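Sidgate (slot game)

3 min read

Sidgate is an online video slot developed by Rekitz and released in April. It has five reels, three rows and 10 fixed paylines. The game is set in a walled harbor town, and its symbols include lanterns, keys, coins and a gatekeeper who acts as the wild.

Gameplay

Wins pay from left to right, starting on the first reel. The gatekeeper substitutes for every symbol except the scatter, a bronze bell. Three or more bells start the Night Watch bonus, in which the wilds stay in place until the round ends. The top payout is 3000 times the stake.

Development

Lead designer Gitau Waweru had worked on the studio's earlier slot, Shenoy, which used 200 ways to win. He went back to fixed paylines for Sidgate and kept the bell sound from the older game. The soundtrack was recorded by Mindetico.

Release

The game launched first on desktop and came to phones later the same month. An update lowered the volume of the reel sounds and added a faster spin setting.
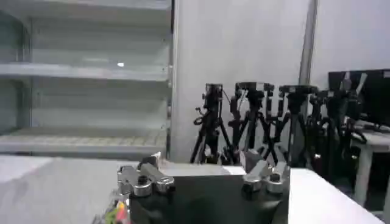 The update also corrected the paytable, which had listed the five-key win at the wrong value.

Related articles
Shenoy (slot game)
Rekitz
Scatter symbol
Fixed payline

Contact | Copyright | Back to top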